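Stikholm mezzanine, hand-held gripper demos: pre-session safety check
Checked by Niloufar Yazdani, 13 May 2021. Task: tissue box, sheet 34

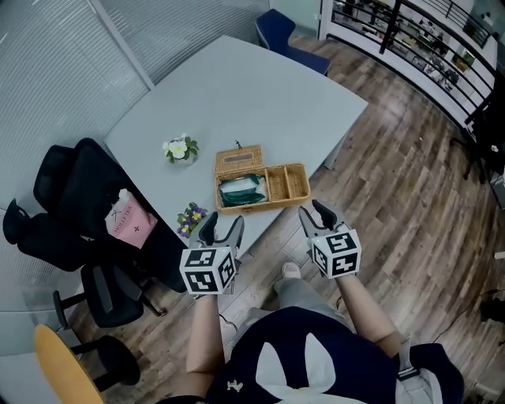 Both grippers up, tissue box open on the table, markers facing back.

1. Marker cubes tight on both grippers: OK
I gave each one a good wiggle. If a cube shifts mid-demo the tracking drifts and the whole take goes in the bin (ask me about December!).

2. Fingers open and close freely: OK, with a note
Left one felt a bit stiff on the first few squeezes. Thoa Thái has the grease, so I'll grab it from her at lunch.

3. Shoulder strap buckled and snug: OK
Please check this on yourself, not just on the form.

4. Table items stable: OK
I'd like the flower pots kept clear of the arm path, mostly because I'm clumsy and I like the flowers.

5. Walkway and floor cables: FIX
There's a thin black cable running across the floor on the railing side. You're watching your hands the whole time you're demonstrating, so tape it down before anybody starts.

6. Railing clearance: OK
Stay on the table side and don't back up while recording.

7. Breaks: OK
Stop after 30 takes, or sooner if your wrists complain. I made it to 13 before mine did.

Recheck item 5 before the afternoon batch. Grease for item 2 still open.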